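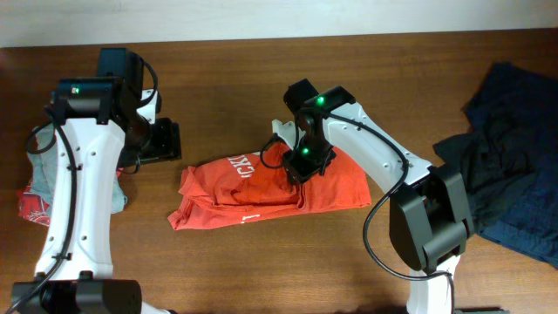

My mother folded laundry on the ironing board, my aunt folded it on the bed, and I spent years folding it on my own lap in front of the television and wondering why my drawers looked the way they did. What finally fixed things for me was moving the whole job to a table. A table is flat, it doesn't sink in the middle, and it lets you keep the pile you haven't touched well apart from the shirt you're working on. An orange-red T-shirt like the one in the middle of this wooden table is a good one to learn on, with its big white lettering across the top part to tell you which way up you are even after a couple of folds (and there's no shame in needing that, I still do).

So let's fold a T-shirt together. You'll want a clear stretch of tabletop about as wide as the shirt with its sleeves out, and a few minutes when you aren't in a hurry. I like to do this on a Friday evening with the radio on.

Before you start

Give each shirt one good shake by the shoulders, hard enough that you hear it snap. Then sort by kind of cloth. T-shirts go together, sweatshirts and anything thick go in a second heap, and the odds and ends can wait for last. My friend Leen Chamoun sorts by person instead, with four kids in the house, and she gets along just fine that way. Either will do, as long as you don't fold straight out of one giant mountain.

Wipe the table, too! I once folded an entire load onto a smear of apricot jam.

Folding the shirt

1. Lay the shirt face down with the neck pointing away from you. Smooth it from the middle out toward the sides with flat palms. Take your time with this part. A wrinkle you leave in now will be pressed in by morning.

2. Pick up the right side, sleeve and all, and bring it in toward the middle of the back. The fold should run straight down from a point halfway along the shoulder.

3. Turn the sleeve back on itself so it lies along the edge you just made and doesn't poke out past it.

4. Do the same on the left. You should now have a long, narrow strip with the neck at the far end. If one side is wider, open it up and do it over.

5. Bring the hem up to just below the collar, smooth it, and then fold in half once more. Turn the whole thing over and the front of the shirt will be facing you.

If the top layer puffs up or slides around, lay one hand flat on the folded end and draw the other hand toward the loose end, slowly. Pressing down hard in one spot only pushes the wrinkle somewhere else.

For a shirt with a thick printed design, try to keep the sharpest crease off the print. Beril Özkan, who taught me most of what I know about looking after cotton, used to move her last fold up or down an inch or so to miss the letters, and her old concert shirts still look lovely.

Putting them away

I stand my shirts up in the drawer like file cards, folded edge on top. If you have a shelf instead, stack them flat and keep the stack to eight or so, or the bottom ones never get worn. My drawer divider is the plain one from Wiseo and it has held up well, though a shoebox lid did the same work for ages.

Sweatshirts go the same way, except that I skip the last fold and roll them from the hem. Gray ones show lint something awful, so I keep a brush in the drawer beside them.

Nurhan Bayram wrote in August to ask about long sleeves. Fold the sleeve straight down along the side of the body, after step 2, and carry on as usual. Very long ones can be doubled back at the cuff.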